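Product notes: Sastamport releases Annan 3, a simulated tabletop package for five-fingered hands

Sastamport has issued the third version of Annan, its packaged set of simulated tabletop tasks. We have had it on the bench machine at Stitton since August, and Ama Abubakari has run most of the kitchen set. What follows covers what is supplied and how it behaved for us. Pricing is by seat and has not changed from Annan 2.

What is supplied

The package comes as a scene library, a physics layer and a set of recorded reference motions. The library holds 921 objects, each with a collision mesh separate from the visible one. In the previous version the two were often the same file, which made thin rims and handles slow to solve. Lids, caps and drawers are now listed with their matching parts, so a pot and its cover can be loaded with one call and given separate start positions.

Hand models are loaded from a plain text file. Two are included, and users with their own hardware can write a third from the template. Joint limits are checked on load. Ours failed the first time on a thumb limit entered in degrees where the loader wants radians. The error message gave the line number.

The kitchen set

Most of our time went on the lid task. The hand has to take a loose lid by its knob or rim, carry it and seat it on an open pot. The difficulty lies in the grip. A lid is wide and shallow, and the fingers have to pass either side of the knob without tipping the rim into the table. Ama set up the teal pot and lid on the plain table with the lid to the near side, and left out all other objects so that contact forces could be read without clutter.
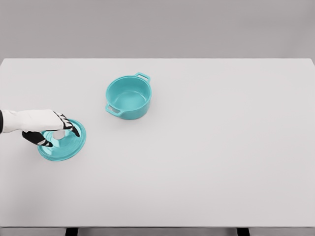
Contact and timing

Contact handling is the main change in this version. Annan 2 treated each fingertip as a single point, and a lid held at a tilt would creep round the knob. Annan 3 uses a patch for each finger segment. In our runs the creep was gone at the default step length and came back when the step was doubled. We advise leaving it alone.

The cost is speed. A run of the lid task took 3 times as long as it did under the old contact model on the same machine. The old model can still be selected in the settings file, and it is adequate for reaching and pushing tasks.

Faults noted

The shadow setting is ignored when scenes are rendered in batches. Resetting a scene while the hand is holding an object leaves the object in the air until the next step. Sastamport has confirmed both and expects to correct them in the next point release.

Loan seats

Ututley members may borrow one of our 2 seats for up to a fortnight. Requests go to Ama Abubakari at the Stitton office, with a note of the hand model to be used.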